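Search this site Enter keywords Go

How a Pencil Case Works, and Where It Goes in a Backpack
By Ezequiel Cisneros

A pencil case is a small bag that keeps thin objects together. Pencils and pens are easy to lose because they roll and slip into gaps. Inside a backpack they also slide to the bottom, where the points can break or mark your books.

Many pencil cases are made of fabric. Fabric is made of threads that cross over and under each other. This crossing pattern is called a weave. In some weaves the threads make tiny slanted lines, and this kind is called a twill. Jeans are usually twill, too.

A fabric case bends when you pick it up. It can fold along its side and still go back to its old shape when it is filled.
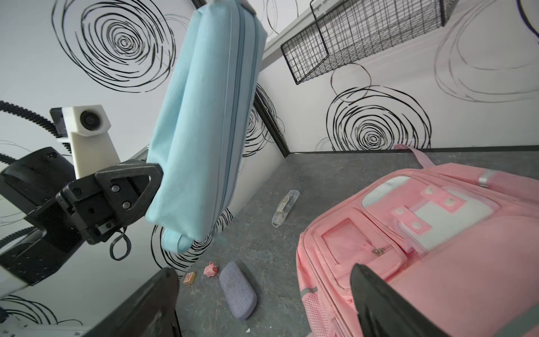 A zipper has two rows of small teeth and one slider. The slider has a channel inside shaped like the letter Y. When you pull it one way, the channel pushes the two rows together and the teeth lock. When you pull it the other way, a wedge inside the slider pushes them apart. The teeth are attached to strips of cloth called zipper tape. The tape is sewn to the case.

A long zipper makes a wide opening, so you can see what is inside without emptying the case. Some cases also have a fabric tab at one end. Hold the tab with one hand and pull the slider with the other - the case stays straight and the slider moves more easily.

Packing a case and a backpack

1. Put the caps on all pens and markers.
2. Lay long pencils flat, side by side.
3. Put the eraser and sharpener at one end.
4. Close the zipper all the way.
5. Lay the backpack on its back and open it.
6. Put large books in first, against the side that touches your back.
7. Put the pencil case in last, near the top.

Heavy things pull on the shoulder straps. If they sit far from your back, the pull feels stronger, and you may lean forward to balance it.

New word: slider - the part of a zipper that moves and joins or separates the teeth.

Contact | Copyright Clandumari 2022 | Back to top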